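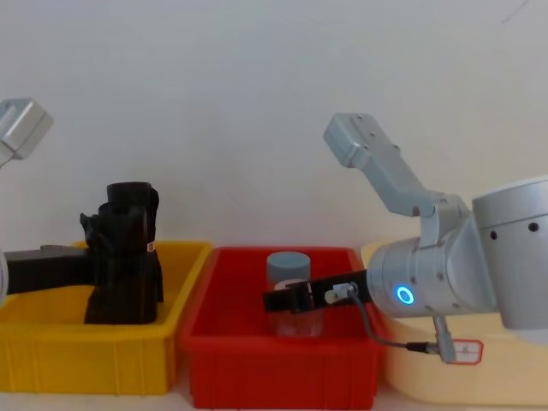 4. Sorting articles into the coloured trays

4.1 General

This section applies to the sorting table at the Flanelcombe store and to any other table set out in the same manner. Trays are to be placed side by side against the wall, with their rims level and their long sides touching. The yellow tray receives soft articles such as cloths, bags and covers. The red tray receives jars, cups and other upright containers. Users of the Tunby labelling scheme should read section 6 before proceeding.

4.2 Placing soft articles

1. Check that the yellow tray is clean and free of grit.
2. Empty any pockets or folds.
3. Lower the article until its base rests on the floor of the tray. A tall article may stand above the rim.
4. Leave any tag on the outside, where it can be read without lifting the article.

Note: Dark fabric need not be folded flat. Articles longer than 80 cm are to be rolled and stored on the Trindade shelf.

4.3 Placing jars and cups

1. Close every jar that has a screw lid. Hand-tight is sufficient.
2. Stand each container upright in the red tray, clear of the sides.
3. Do not stack one container upon another.
4. Place any container awaiting a decision on the bare tabletop to the right of the red tray, well back from the front edge.

Caution: Clear glass is difficult to see against a pale tabletop. Look over the whole surface before setting down a tray or wiping the table.

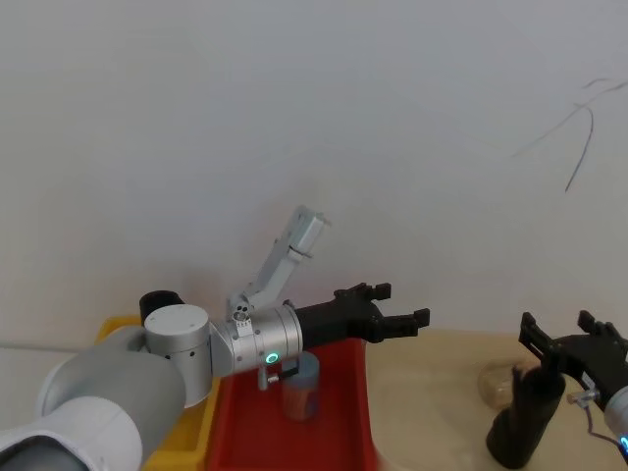 Page last changed: November 2025

4.4 Limits

No tray is to be carried when the contents weigh more than 2 kg. Containers holding more than 400 ml are to be stored separately - see form 41, issued with the Greto stock list.

4.5 Clearing the table

1. Deal first with anything left on the tabletop.
2. Remove the contents of the red tray, then those of the yellow tray.
3. Wipe the trays with a damp cloth and return them to the same order.

Breakages should be reported to Iolanda Pimentel, Stores Office, before the table is used again. Form 41 replaces the record sheet in use until October.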